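The Second Count

The studio in Flotcombe was above a shop that sold lamps, and the floor was never quite level. Our teacher used this. She said that if you could turn on a slope, you could turn anywhere, and she made us do the diagonal uphill first.

I was the oldest in the adult class. I had come from Kallanstead in June with one suitcase and a pair of shoes that were good for tango and for nothing else. On the first evening she looked at my feet and told me to take them off. I danced in my socks until the end of the hour, and I slid a little to the window each time.

We were learning a dance for the summer showing. It was made of small things: a hand that opens, a shoulder that answers late, a walk of eight steps in which you must arrive on seven. I could not arrive on seven. In my head I still counted in my first language, and the words there are longer, so I was always behind.

"Stop counting," she said.

"Then how will I know where I am?"

"Look at the others."

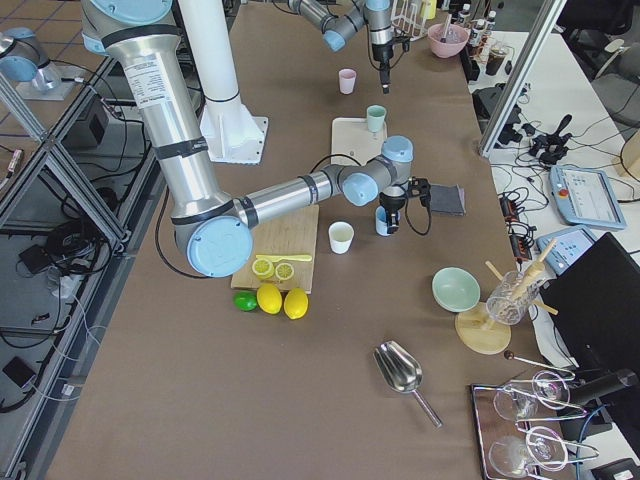
The Walk Home

From the studio to my room it was 1368 steps. I know because I counted them, in English, every night for two weeks. By the bakery I was usually at 420. At the bridge I had to change my bag to the other arm, and sometimes I lost the number there and began again from one.

One night it rained so hard that I forgot to count at all. I walked with the rain and my feet made something of it, two quick and one slow, two quick and one slow. A man waiting at the bus stop moved his umbrella so that I could pass. I said thank you and I was already past him.

The next day I tried the same thing in class. The hand opened, the shoulder answered, and I walked. When I stopped, the woman beside me stopped also, and I heard one sound on the floor where before there had been two.

The teacher did not say anything. She went to the piano and turned the page. 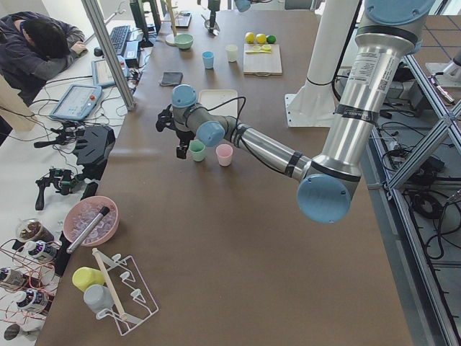

Flotcombe, 8/26/24

For the showing they put out 158 chairs, and my sister took one near the door. She had travelled the whole day from Kallanstead and she still had her coat on. I found her before the lights changed - and after that I did not look for her again. The floor of the hall was flat. I missed the slope in the first turn, and then the woman beside me breathed in, and we went.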